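Jutero Wall Desk, 33-inch and wider

Floating desk for guest rooms, student rooms and small bedrooms
Sold by Skundoldale Room Furniture

Overview | Sizes | Fitting | Questions | Reviews

Most wall desks are sold on the promise that they will give you back your floor. We stock one of them, so we would like that to be true, and it is, up to a point. You get the floor back. You then put a chair on it, and probably a stool, and possibly a suitcase. Please read the rest of this page before you order, especially the part about walls.

The Jutero is a plain shelf-style desk with a thick front edge and no legs. It hangs from a steel rail that you screw to the wall first. There are no drawers, no cable flap, no folding mechanism and no hidden light. The maker, Justia, offered us a version with a wireless charging pad set into the top. We tried one in the shop for a month and sent it back. It charged a phone if you put the phone in exactly the right spot, and anyone who can do that can plug in a cable.

What it is good for

A laptop, a notebook, a lamp, a cup of coffee. Eating a takeout dinner. Filling in forms. Dumping everything out of your pockets at the end of the day, which in our experience is what a bedroom desk does for most of its life.

It is less good for two monitors, a sewing machine, or anybody who leans on the front edge to stand up. We have had that last one argued with us by customers who say they never lean. Everyone leans. The rail is rated for it if the wall is sound, but a desk with no legs will tell you about a bad wall sooner than a desk with four.

Sizes

Width: 33 inches as standard. Wider tops are cut to order, and the price goes up faster than you would like.
Depth: one depth only. We have asked for a deeper one. Justia says no.
Front edge: thick, square, lightly eased so it does not dig into your forearms.
Finish: brown-grey wood grain, white, or pale oak effect.
Item number: 1706

About the finish. The catalog calls the brown-grey one "driftwood." We call it brown-grey. It hides dust well and coffee rings fairly well. It does not match any real timber we know of, so don't buy it hoping to match your grandmother's dresser. Next to a dark floor it looks settled. Next to a honey-colored pine floor it looks like it came from a different house. Ask for a sample chip before you decide — they are free, and we would much sooner mail you a chip than take back a desk.

People ask us whether the top is "an Egger board" because they read the name on a forum. Ask for the material sheet with your sample chip and go by that. A forum thread won't tell you what is in the box we ship.

Fitting

Solid brick or block: fine.
Concrete: fine, bring a good drill.
Stud wall: fine if the rail lands on the studs. If it doesn't, put a backing board in first.
Plaster of unknown age: call us, or call someone who can look at it in person.

We do not include wall plugs. Other shops do, and the plugs they include are the reason we get calls from people who bought the desk from other shops. Buy the plug that suits your wall.

Mark the height sitting down, in the chair you intend to use. The usual advice gives a single number for everybody, and the usual advice has never met your chair. Check your armrests too. A chair with arms may be too tall to slide under, and then it lives out in the room for good. If the room is tight, a low stool that tucks right under is the better buy, even though it is the worse thing to sit on for three hours.

Look for switches and outlets before you drill. A switch above the desk is handy. An outlet behind the rail is a bad afternoon.

Chair and stool

We sell the desk alone. We also sell an armchair and a stool that go with it, and you are welcome to buy neither.

The armchair has a curved back, wooden arms and a cushioned seat. It is comfortable for reading and for looking at your phone. It is so-so for typing, because the arms meet the desk before you do. Cream is the only seat color we keep in stock, and cream seats get dirty. The cover comes off with a zipper.

The stool has a curved seat and slender legs with a crossbar. It is the one we would pick for a child or for a room that gets used a few weeks a year. The orange is brighter in person than most people expect, and we do take back more orange stools than natural ones.

Beds and clearance

Justia's brochure shows this desk at the foot of a double bed with acres of room. Most of the rooms we deliver to don't have acres. Leave 27 inches between the front edge of the desk and the bed if you want to get in and out of the chair without climbing. Less than that can be lived with, but you will end up using the bed as a second desk, and then as a laundry pile.

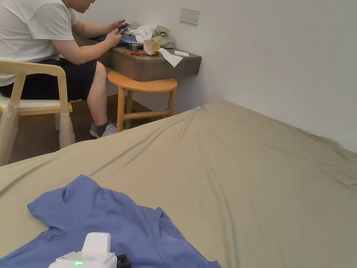

Jutero desk in brown-grey wood grain, with wooden armchair and orange stool. Clothes, cup and paper bag not supplied.

A word on styling, for those who care. Retail photographs put one small plant and one closed book on a desk like this. We think you learn more from seeing it with clothes on it. The surface fills up quickly, and since there isn't a drawer, whatever you put down stays in view. If that will bother you, hang a shelf higher up or buy a desk with storage. We sell one of those too and have plenty of complaints about it.

Care

Damp cloth, mild soap, dry it after. No bleach, no scouring pads. The protective film on chair legs is for delivery. Peel it off once the chair is where you want it; left on for months, it gets brittle and comes away in shreds.

Questions from customers

Can I sit on it?
No.

Can I cut it down myself?
Yes, but the cut edge will be bare and the warranty ends there. Order it to width.

Will it sag?
The standard width hasn't, on any we have been called back to see. On the widest tops we fit a second bracket in the middle, and we charge for it.

Is it worth the money?
Depends what you compare it with. A plank and two brackets from the lumber yard will hold a laptop for a quarter of the price. It won't look as tidy underneath, if that matters to you.

Reviews

Minttu Koivisto
Bought two for the rooms we rent out. Good desks. The instructions are a folded sheet with drawings the size of a stamp, and my husband hung the first rail upside down. Guests leave everything all over them, but that isn't the desk's fault.

Henk Schouten
I expected wobble and there isn't any. I also expected screws and there weren't any of those either. Read the page before you order, I didn't.

Elsa Nieminen
The color was greyer than on my screen. Kept it. Would have liked one drawer, even a shallow one.
Reply from the shop: So would we. Justia has been told.

Ordering

The standard width in brown-grey and white is normally on the shelf. Pale oak effect is back in November, according to the factory, and you may treat that date with the same caution we do. Quote item 1706 for the desk and 894 for the stool.

For wall questions ask for Arvo Lindqvist, mornings only. For deliveries and returns ask for Tapio Juntunen. Have a photo of the wall ready, including the part down by the baseboard.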